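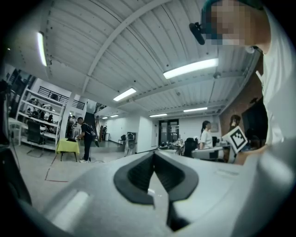 The hand-held gripper and a marker card on the main floor at Kandside.

About Kandside

Kandside records people doing ordinary tasks by hand so that robots can learn to do them. We work from one building in Trendotia, with a main floor for recording and a mezzanine over part of it. Our customers are robot makers, university labs and a few companies that want a robot to do one particular job and have no way to show it how.

The company was started by Larysa Yurchenko, who had spent several years repairing packing machines and then several more programming them. Each new product meant a new program, and each program took weeks. She wanted a way for the people who already did the packing to do the teaching. The first Kandside demonstrations were recorded on a borrowed table with 3 people. There are 60 of us now, and most of us spend at least part of the day with a gripper in one hand.

How we work

We use two methods.

The first is hand-held recording. The operator picks up a gripper with two soft rubber fingers and does the task with it directly: folding a cloth, loading a rack, putting lids on jars. The camera on the gripper records what the fingers are doing and the room beyond them. No robot is needed at this stage, so an operator can work at a kitchen counter as easily as at a bench here. Printed marker cards are part of the setup. They give us a known pattern of a known size, and we use them to check position before a batch is started.

The second is remote control, which we do with our own system, Rellel. The operator moves a pair of handles and the robot arms follow. It is slower than hand-held work, and new operators usually find it tiring for the first week. We use it for tasks where the reach and strength of the robot matter, or where the customer wants data from the exact machine that will do the job.

Some projects use both. A customer may start with a large set of hand-held recordings and then ask for a smaller set on Rellel to finish the training.

The building

The main floor is one open room with a concrete floor, a high metal ceiling and work areas for different projects. Areas get moved when a project ends. Shelving for equipment stands along the side of the room near the mezzanine. We keep the lights on full during recording hours, including in summer, to keep one day's recordings close to the next.

Our second site, Stasiv, is a furnished apartment that opened in January. It has a working kitchen, a bathroom and a laundry closet, and we use it for household tasks. Stasiv is smaller and has to be booked ahead.

Our operators

Operators come to us from restaurants, warehouses, sewing shops, hospitals and offices. We don't ask for a technical background. We look for steady hands, patience with repeated work and a willingness to say when a task has been set up badly. That last point matters a good deal - an awkward table height will show up in every recording made at it.

Training takes 4 days. The first two are spent on the hand-held gripper, the third on Rellel and the last on reviewing recordings, including your own. Shifts are split into short blocks with breaks between them, and operators change tasks during the day to rest their hands.

What we deliver

To date we have completed 113 task sets. A task set is one job, such as clearing a table, done many times by several operators with different objects and starting positions. Failed attempts are kept and labeled, and customers can choose whether to receive them. Every recording is watched by a person before it leaves the building.

We do not build robots, and we do not sell one customer's recordings to another.

Visits and jobs

Customers are welcome to visit during a recording session and try both methods. Visits start at 10 a.m. and last about two hours. Please wear flat, closed shoes and stay outside the taped lines on the floor unless an operator asks you in.

Open positions are listed on the Jobs page. For a quote, write to the project desk with a short description of the task, the objects involved and the robot you plan to use - a phone video of someone doing the job is often the most useful thing you can send.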